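Mullora Table Surface Record
Data card, revised 8/11/17

Summary
The Mullora record covers the condition of tabletops in shared rooms at the Wanyama study center. It is maintained by Skamska and is intended for persons responsible for the cleaning, repair and replacement of furniture.

Contents
The record holds 100 entries, one per inspection. Each entry gives the room, the table, the finish and any marks noted by the inspector. Chairs and shelving are recorded separately under Mivow.

Terms used for marks
Spot: a small mark with a clear outline.
Speck: a mark smaller than a spot, often found in groups.
Stain: a discolored area without a firm edge.
Smudge: a faint mark that does not hide the color of the surface.

The cause of a mark is entered only where it is known. Otherwise the field reads "moisture or wear, not determined."

Sample entry
Surface: matte, light tan. Marks: one small brownish spot with tiny darker specks close by; one broad, blotchy stain; fainter smudges along one side. Cause of stain: moisture or wear, not determined.

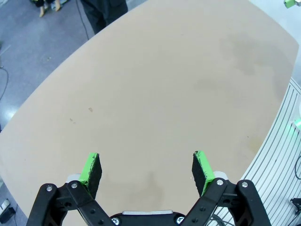
Limitations
Undersides and legs were not inspected. In 13 entries the finish field is blank. Color names were chosen by eye and may differ between inspectors.

Corrections
Send corrections to the Skamska records desk with the room and table number.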